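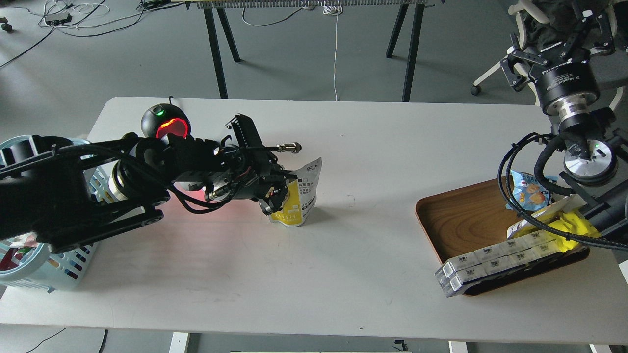 Print this page | E-mail this page

Workshop notebook, snack table
22/07/2024, posted from the Urnelura bench

Monday, so the table got wiped down before anything went on it, and then of course everything went on it at once. I want to get this written up while I still remember which packs gave us grief, so forgive the order (there isn't one).

The layout is the one we settled on in June: white table, blue basket on the left, wood tray on the right, nothing in the middle except the pack that's being dealt with. I tried a second tray for a while last month and hated it. Two trays means you spend the whole morning deciding which tray, and the stuff ends up in a heap anyway. One tray, one basket, done. If anybody on the Sandhu side wants to go back to two, please come and talk to me first!

Now, the packs. The boxed ones are still my favorites. They're white, they're square, they have a flat bottom and they sit where you leave them. You can line them up along the front edge of the tray and the row more or less looks after itself. My one complaint is that the row is long and the tray is not, so if you start it too far left the end of it pokes out over the rim. Start from the right corner. I've put this in the notebook before and I'll probably put it in again.

Bags are another matter. A pillow bag has no bottom at all, it just has two seams and an attitude, and it'll slide down behind the boxes and disappear the second you lean it on anything. I've been laying them flat behind the boxes, yellow one and blue one side by side, and that's been fine as long as nothing heavy goes on top. Please don't stack boxes on the bags. We lost a whole bag of crackers to crumbs that way in June, and I'm the one who had to eat them with a spoon.

The stand-up pouch is somewhere between the two. It's got a bottom fold, so in theory it stands, and on a good day it does.

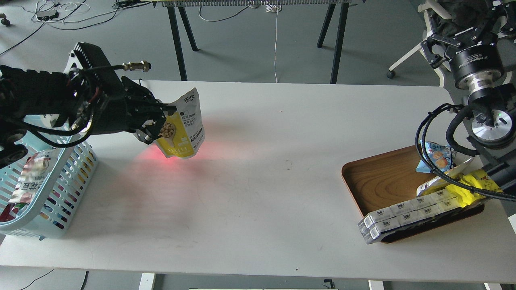

The trouble is the top. There's all that spare film above the food, and it crumples the moment it's held, and then you've got hold of a corner of wrapper while all the weight swings around underneath. What worked best for me by hand was to tap the pouch on the table first so the contents settle, then pinch it a bit lower than feels natural. Pinch too low and you're squeezing the food, which is no good either. I'd like to try this properly with the pouches in the Findero order, which are taller, and see if the same spot works. My guess is it doesn't.

A word on labels — I've stopped trying to keep every pack face up. We've got Chinese printing on some and what I take to be Korean on others, and I can't read either one, so for sorting I go by color and picture. Yellow with the round food photo, blue with the orange crackers, white boxes with the small dark logo. That's plenty for a tray this size. The Fliltance list goes by item number (the pouch is 624 on there, I've penciled it on the copy by the door), and it's worth having both, but when I'm tidying up at the end of the day I am not looking up item numbers.

The basket: I like it. It's light, you can see through the holes so you know if something's still in there, and it wipes clean. The only thing is that packs lean against the inside wall, and the soft ones slump down until they're lying on the bottom under something else. Fewer packs in there at a time would fix it. I've been saying nine, tops, and today I'd say even that is a squeeze with the bigger bags.

To do:
Wipe the tray rim, it's getting sticky in the corners.
Check dates on the pouches. I found one last month that was way past it.
New roll of tape for marking where the tray goes. It creeps.
More boxes, fewer pillow bags in the next order, if I get a vote.
Ask Findero if the tall pouches come in anything but a case of 37, that's a strange number and far too many for our shelf.

Also, the open crackers in the break room are fair game. The ones on the table are not, and I mean that with love.

Print this page | E-mail this page

Recent entries
Tray or no tray: a week of each
What to do with crushed cartons
Shelf space, again
Urnelura bench: tape marks and where they went
Findero order, first delivery notes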